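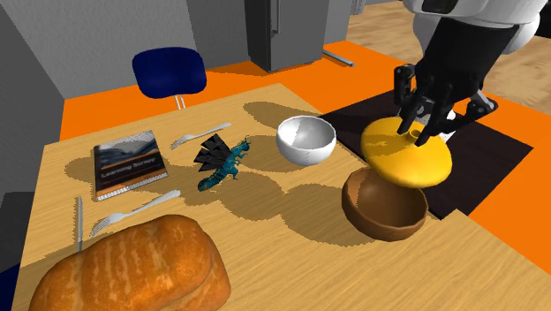
Section 3: Setting up your Gerel scalp massager

Okay, you've charged it and you've read the boring safety page (please read the boring safety page). Now we get to the part I like. I've used the Gerel on my own hair most evenings since March, and these are the steps I wish I'd had on my first night.

1. Brush your hair out completely. Tangles wrap around the soft tips and then you're standing at the mirror picking them loose, which I have done more than once!

2. Pick your tips. The short gray set is for fine or short hair, the long set is for thick or curly hair. If you're in between, start with the long ones.

3. Push each tip onto its post until it clicks. Give it a little tug. A tip that wobbles now will come off in your hair later.

4. Hold the power button for two seconds. The light blinks green and you're in Level 1. Stay there for the first week, even if it feels like nothing is happening.

5. Start at the nape of your neck and work up in small circles - small, like the size of a coin. Let the motor do the work and keep your hand light.

6. Stop after five minutes. The Gerel shuts itself off at that point anyway, and please don't switch it straight back on for a second round.

Note: If you're using a scalp oil, put it on with your fingertips first. I like the Berneck rosemary one, but any thin oil is fine. Thick butters gum up the posts.

Caution: Don't use the massager on broken skin, a sunburned scalp or a fresh color job. If you have a scalp condition or you're losing hair in patches, talk to your doctor before you start.

Cleaning

7. Pull the tips off and wash them in warm water with a drop of shampoo. Shake them out and leave them on a towel overnight.

8. Wipe the handle with a damp cloth. The handle is splash proof but it can't go under the faucet - the charging port is right there at the bottom.

Note: Swap the tips after 100 sessions. Replacements come in the Cheetham pack, part number 585, and the older pack marked 500 does not fit this model (I bought it by mistake and it just slides off).

If the light turns red

Red and steady means low battery. Red and blinking means hair is caught around a post, so switch off, pull the tips and have a look underneath. Still blinking after that? Write to Trurnwood support and give them error code 1347 along with the serial number from the sticker on the charging stand.

Steps last checked 1 Apr 2024. Section 4 covers the travel lock.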